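Print
E-mail

Why I stopped selling my dividend shares every time they fall

June 3, 2018

Many friends ask me which share they should buy. I do not like this question, and usually I answer with another one: when do you need the money back? Most of them did not think of it. I also did not think of it when I opened my first account, so I am not laughing at them.

In April I had a difficult month. I own shares in four companies, and the biggest position is Banness, which makes packaging for food. I bought it at 100 and was very proud when it reached 138. Then the company published its results, the profit was a little smaller than expected, and in six trading days the price went down to 80. I looked at the price in the morning, at lunch and before sleep. My wife asked me to leave the phone in the kitchen, and I must say she was right.

In the past I would have sold on the second day. I did this with Godoy, a shipping company, and I still remember it well. I sold in fear, I paid the commission, and then I waited for a "good moment" to come back. The good moment did not come, or it came and I did not recognize it. When I finally bought again I paid more than my selling price, and I also missed the dividend between the two dates.

So this time I made myself sit down and read the report from the first page to the last. It took me two evenings with a dictionary, as some accounting words are still hard for me in English. 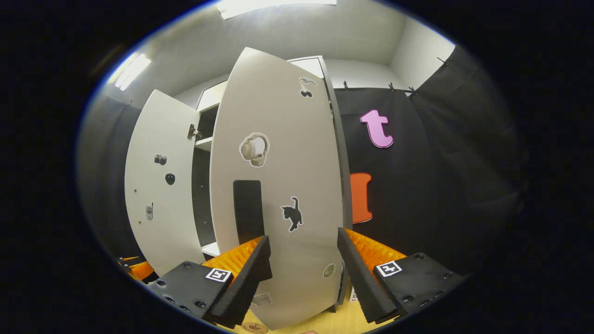
What I looked for in the report

First I looked at the cash which the company earned from its normal business. The profit was smaller mostly for the reason that they closed an old plant and wrote down its value. This is a real loss, I do not want to pretend it is nothing, but the money for that plant was spent many years ago. The cash from operations was almost the same as the year before.

Second, I looked at the debt. Banness has one large loan, and it must be paid back only after several years. I wrote down the date and the interest rate in my notebook. If the interest eats more than one third of the operating profit, I become nervous. It does not.

Third, I looked at the dividend and compared it with the cash that is left after investments. They pay out a little more than half. I feel comfortable with this. With Zosby, which I owned for a short time, the payout was bigger than the free cash for two years in a row, and in the third year they cut it. I had seen the numbers and I did not want to believe them.

After this reading I kept all my shares in Banness. I did not buy more. My rule is that one company should not be too large a part of my savings, and it was already near the limit that I set for myself.

I want to mention a conversation with Wissam Saliba, with whom I studied and who now works in the loan department of a bank. He does not agree with me. He thinks a small investor has no advantage in reading reports, because the professionals read them faster, and that I should put everything in a cheap index fund. I have thought about this a lot. More than half of our savings is now in such a fund, so perhaps he already won half of the argument. But I enjoy to follow a few businesses, and I learn from it, also from the losses.

The fourth company, Gokura, I have not mentioned because there is little to tell. It sells water meters. The price hardly moves, the dividend comes, and I forget for months that I own it. I wish the other three were so boring.
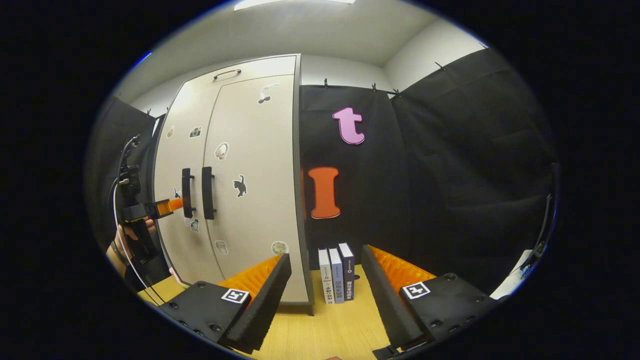

Do you reinvest the dividends or do you spend them?

I reinvest them, but not on the same day and not always in the same company. The dividends stay in the account until there is enough for a purchase where the commission is small compared with the amount. Then I look at which position has become the smallest, and if I would still buy that company today, I add to it. If I would not, the money goes to the index fund.

Next time I will write about taxes on foreign dividends, as two readers asked for it. I need first to find my papers from last year. Please remember that I am not an adviser, and my situation is probably different from yours.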